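Teaching by demonstration (robotics)

Teaching by demonstration is a way of giving a robot a new task by showing it the task being done. The robot is not given a written list of positions. A person works the arm through the job, and the joint angles, gripper opening and camera views are recorded for later use.

Methods

There are 2 main methods. In hand guiding, the operator takes hold of the arm and moves it directly. The motors are set to give way under light pressure, and a button or pedal marks the start and end of each recording. In remote control, also called teleoperation, the operator stays clear of the arm and steers it with a handheld controller, a glove or a smaller copy of the arm.

Hand guiding is cheap and gives a good feel for contact, but the operator's hands tend to get into the camera views. Remote control keeps them out – at the cost of touch, as most controllers return little or no sense of force.

Recording

A single run is called an episode. The Zirnmont guide, used in several teaching workshops, asks for 14 clean episodes before any change is made to the layout. Packing and unpacking are common first tasks, and soft items such as cables are among the harder ones, as they seldom lie the same way twice.
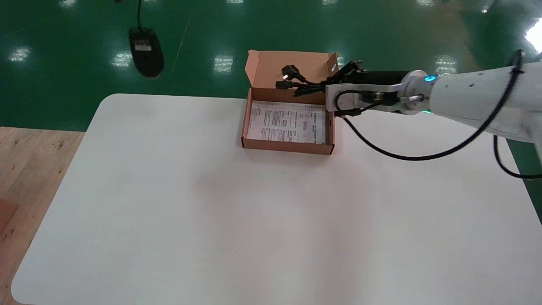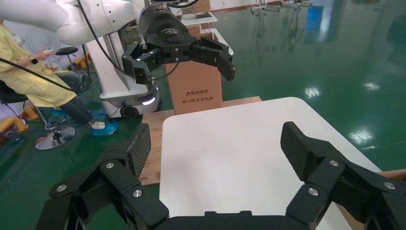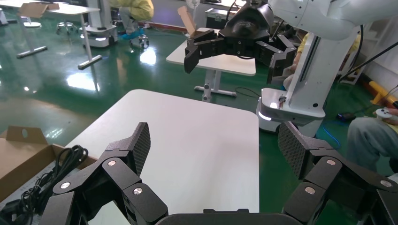
Wrist cameras show the fingertips closely but lose sight of the wider table, so they are often paired with a fixed or head-mounted view. The Hako format stores each view as a separate file with a shared clock.

Faulty episodes are either deleted or kept with a label. Practice differs on this point.

See also: Hand guiding; Jayasinghe notation; Teleoperation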